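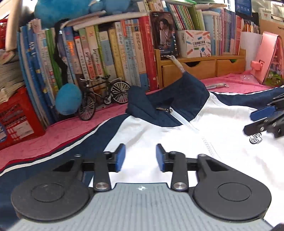
Which way should a zip jacket be laid before folding? Front side up, flat on a soft surface, with the collar standing free and both sleeves opened out before anything is turned in.

Notebook, garment care and storage workshop
Entry for Friday, morning session
Recorded by Niilo Saarela

Purpose: to settle the folding method for light zip jackets before the January storage round, and to note what the bedroom surface does to the result.

The item on the bed is the navy and white jacket with the white front panel. It was chosen for two reasons. The panel shows every crease, and the navy collar is stiff enough to stand by itself, so a fold that presses on it is easy to detect afterward. The quilted bedspread was kept in place. Earlier entries used a bare table, and the Drarville group asked for figures from an ordinary bedroom.

Method as agreed:

The jacket is laid out and smoothed from the collar toward the hem with the flat of the hand. The zipper line is brought straight before the sides are turned in. If it is left on a diagonal, the finished fold leans and will not stack. The metal pull is laid flat along the tape, pointing down. Sleeves are crossed over the body at the elbow, the hem is brought up in 2 turns, and the collar is left outside the last turn.

Note on the quilting: the stitched ridges hold the fabric in place during smoothing, which helps. They also leave a faint pattern on the underside if the folded jacket is pressed down hard. Light pressure only. A sheet of Flerlow board slipped under the back panel removes the problem, and the board may stay in for storage.

Note on the surroundings: the books, the desk organizer and the small bicycle model share the bedspread with the work. The bicycle should go up on a shelf before the sleeves are opened, as its wheels can catch a cuff. The plush ball may stay where it is. Anyone wishing to move the row of books is asked to keep the order; the thick red volume near the middle serves as the marker for putting them back. The strap over the spines should be tucked up first so that it does not pull a book down with it.

Storage: the Jerkness boxes take 4 folded jackets each when the collars alternate left and right. With all collars on one side the lid does not close. The January round covers 200 garments, and the log sheet now stands at 488 entries in total, counting repeats. Please continue the numbering and do not start a new sheet.

Labels: the Bạch labels hold well on the box but should not be placed on white fabric or near a printed logo. Use the inside of the hem, or pin a paper tag to the hanging loop.

Open points:

Whether the zipper should be closed fully or left open a hand's width at the neck. Closed is tidier - but the collar then takes a bend at the front corners. To be compared at the next session, same jacket, same bed.

Whether the colored stripe on the sleeve should face outward, so that the jacket can be identified in the box without unfolding. Provisional answer: outward, pending a reply from Drarville.

Supplies to bring: paper tags, two more boards, a soft brush for lint from the bedspread.

N.S.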